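Tabletop robot cell rules (the Hetura rules)

The Hetura rules are a set of good-practice rules for small robot cells, the kind where one or two arms work over a table and a person stands close by to set things out. I help look after this article, and I've worked under the rules for long enough to have opinions about them, so expect a few of those along the way. They aren't law anywhere. They sit underneath whatever your local safety regulator and your workplace already ask of you, and where the two disagree the regulator wins every time.

Origins

The first version was a single page stuck up at the Hetura workshop, written by Svatopluk Šimko after a September full of silly little stoppages (snagged leads, mostly, and one very sad mug). Tikum picked it up next and added the bits on grippers, and Awwad did the tidy version most of us use now. There's a rival sheet called Brurau that does much the same job with more diagrams. I like the diagrams, but it's a bit wordy for something you're meant to read standing up!

The gripper check

Fingers get looked at before the first run and again after lunch. You're after cracks at the seams, looseness, and any fluff or grit on the inner faces, and you do it with the arm stopped and the drives off. Tikum's people are strict on that last part – no reaching in while it's merely paused.

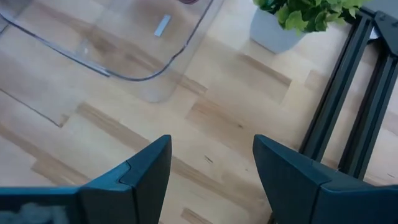

Do the finger checks still apply if the arm only ever handles soft goods?
They apply in full, and the rules ask for an extra wipe of the inner faces, as fabric sheds lint and a dirty pad can let a garment slip halfway through a lift.

Speed and reach

The speed limit is the number everyone remembers: 300 millimetres a second at the fingertip whenever a person is inside the marked floor area. The clearance rule uses the same figure, so 300 millimetres is also the least gap you leave between the outermost reach of an arm and anything a person might lean on. I reckon sharing the number was deliberate, though Šimko has never said so in writing. Payload is capped at 6 newtons of grip for soft goods unless you've written down a reason to go higher.

Two arms over one table get a section of their own. Each arm has a home side, and the middle is shared, but only one of them may cross over at a time. Both can work at once provided they stay on their own halves.

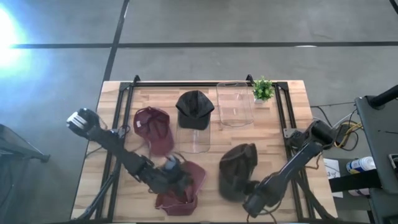 I've found the shared middle is where new operators come unstuck, especially with hats and other floppy things that don't stay where you put them. The Awwad version says to reset the goods by hand between runs, with both arms parked, and to put them back in a different arrangement each time if you're gathering data for training. Old hands grumble about the parking. It does add up over a day, but it's the one rule I'd fight to keep.

Floor, leads and bits and pieces

Leads should run along the frame or be taped down where people walk. Floor tape marks the area where the lower speed applies, and it gets replaced when it lifts, whatever colour you happen to have on the roll. Spray bottles and cleaning gear live off the table. Handwritten notes are fine beside the cell, as long as the current rule sheet is up there too.

Logging

Every 40 runs you stop, check the emergency stop button on each side, and initial the sheet. Some workshops do this on a tablet these days. I still prefer paper, mainly for the scribbles in the margin, and the rules allow either one.

See also: Brurau sheet; emergency stop testing; shared workspace marking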